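Skutberg House kitchen group — notes from the March meeting

Written up by me, Shu-fen, because Elfriede was chairing and says she can't do both at once. I typed these the same evening, so shout if I've got something wrong.

Present: Elfriede Wyss (chair), me, both of the Changs, the two new people from the upstairs studio, and Prallach's daughter standing in for him again.

Started at 6, or a bit after, as the kettle had to be found first.

1. Last month's notes
Agreed, with one fix. I had written that the Unavau shelf was going in the hallway and it's going beside the pantry door. Sorry! My copy is corrected and the one on the corkboard will be when I remember to bring a pen.

2. The big white table
We spent far longer on this than on anything else. Elfriede started by saying she'd like the table to be a place where people eat and work and then take their things away again, and everybody agreed, and then we argued for half an hour over what "their things" means. Mr. Chang thinks the fruit bowl counts. Mrs. Chang thinks the fruit bowl is for everyone and should stay. I'm with her on this one, but we left it as: fruit bowl stays out during the week and goes on the sideboard when there's a group meal.

Mail is not to be left on the table at all. The upstairs two didn't know there was a mail tray (it's behind the door, under the coats, so fair enough) and I've said I'll move it somewhere people can see it.

We also talked about the smudges. The top is white and matte and it shows every single thing you do to it. Prallach's daughter suggested a tablecloth and got a very firm no from Elfriede, who says cloths just hide crumbs. The plan is a damp cloth after every meal and a drop of dish soap when that isn't enough — no scrubbing powder, please, it takes the finish off. Whoever eats last wipes. 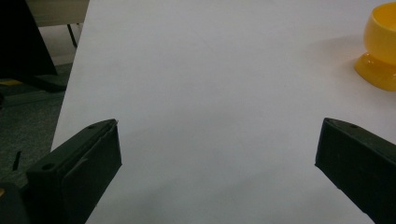 The yellow plastic cup came up too, the one with the little flared foot that keeps turning up on the table. I've been calling it an egg cup and Mrs. Chang calls it a goblet, and we got no further than that. Nobody at the meeting claimed it. It can live on the middle shelf with the other odd cups, and if it's yours, just take it home.

3. Cups and shelves
Following on from that, we have too many cups and not enough hooks. Elfriede went through the cupboard before the meeting and pulled out the chipped ones, which are in a box by the back step. Have a look through it before the next meeting if you're fond of something, as the rest will go.

The Unavau shelf has arrived but the screws in the packet are too short for our wall. Mr. Chang will pick up longer ones and put it up with one of the upstairs two holding the level. Tall things go on the bottom, plates in the middle, and the top is for stuff we use at holidays and never otherwise.

4. Money
There's 71 in the kitchen jar. The screws and a new pack of dishcloths come out of that. Elfriede would love us to get to 500 by the fall so we can replace the chairs, and I said I'd love that too but we might start by all putting in what we said we would. No names in the notes! You know who you are, and one of them is me.

5. Anything else
Could we please label leftovers. A strip of tape with your name will do.

The upstairs two asked if they can use the table for cutting fabric some afternoons. Yes, as long as there's a mat down and it's clear again by dinner.

Mrs. Chang offered to make dumplings for the next meeting, and this was the quickest vote of the night.

To do
Me: move the mail tray, fix the corkboard copy, pay into the jar.
Mr. Chang: screws, then the shelf.
Elfriede: dishcloths, and the box of chipped cups after next month.
Prallach's daughter: ask her father if he still has the 2 spare stools.

Next meeting same time, in the kitchen, and bring your own cup.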